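Fabric Care and Stain Removal: Questions We Keep Getting

Why are you so hard on stain removers?

Most of them are a detergent, some water and a nice label. We have tried a good many at the Bangate workroom over the years, and the ones that worked did about what a drop of plain dish soap does. A few were worse, and left a ring that took longer to get out than the stain. If you already own one and like it, keep using it. We just wouldn't drive across town for it.

Does vinegar set dye?

No. People will swear to you that it does, usually because a grandmother did it. Vinegar has a part in dyeing wool and silk with acid dyes, where it goes in the dye bath along with heat. Pouring it over a finished cotton shirt does nothing much for the color. If a red shirt bleeds, it has loose dye in it and the loose dye has to be washed out. Wash it alone in cool water until the water runs clear, and if it never does, wash it alone forever.

What about salt?

Same answer.

Is cold water really enough?

For most everyday washing, yes, and we were doubters on this one for a long time. Sheets, towels and anything a sick person has been using still get warm or hot water here. Greasy work clothes too. We wash nearly everything else cold and haven't seen a reason to go back.

How do I get lint off black cloth?

Start by not putting it there. Black cotton washed with towels will come out gray and fuzzy, and no dryer sheet is going to save it. Turn it inside out, wash it with other dark things and shake it hard before it dries. Sticky rollers work for a single jacket but they're a silly way to clean a large piece, and some leave a bit of glue behind that picks up the next round of lint faster. A damp rubber glove dragged in one direction does the job as well as anything sold for it.
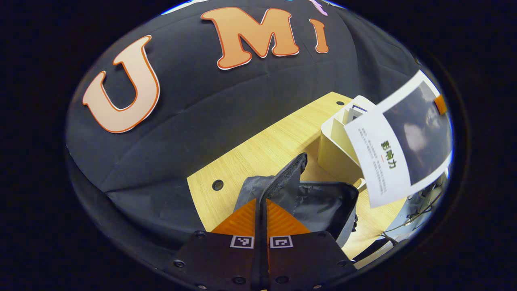 Can I wash something with felt pieces on it?

It depends on the felt, and the person who sold it to you may not know. Wool felt shrinks in warm water, sometimes a lot. Acrylic felt holds its size better but pills, and a hot iron will melt it. Put big orange and peach felt letters on a black cloth, like the U, M and I here, and you have two worries at once: the felt going out of shape, and black dye creeping into the pale one. We would spot clean that and leave the washer out of it. If you must wash it, take the letters off first, and if they are glued down, don't wash it at all. Labels on craft felt that say "washable" are often hopeful. Cut a scrap, wash it with a piece of white rag and see what you get.

And the creases?

Steam from the back, with the iron held off the cloth. Wrinkle sprays are mostly water and perfume. Hanging the piece in the bathroom during a shower is the tip everyone passes along, and in our hands it takes out light fold lines and leaves the sharp ones exactly where they were.

Do you recommend the Peneta powder?

We get asked this more than anything else. We tested it on 3 stains – coffee, grass and ballpoint ink – and let it sit 40 minutes each time. The coffee came out. So did the coffee on the piece we treated with plain dish soap. The grass faded a little, and the ink spread. Make of that what you like. It does smell good.

And Flurnadix cloths, the ones that "need no soap"?

They're microfiber cloths. They wipe up dust fine, as microfiber cloths do. We could not find anything in them that would lift grease from upholstery, and the leaflet gets vague right when it should be telling you.

My Fankhauser iron spits brown water. Is it ruined?

Probably not. That's mineral scale, or burnt starch, or fabric softener that somebody thought would be a nice thing to put in the tank. Empty it, fill it with clean water and steam onto an old towel until it runs clear. Check the manual before using any descaler, including vinegar, which some makers warn against. If it still spits after all that, a new iron is cheaper than a ruined white shirt.

Will you test a product if I mail it in?

Sometimes. Send it sealed, with the label on, and don't expect a kind review in return. We don't take money from makers and we don't send things back.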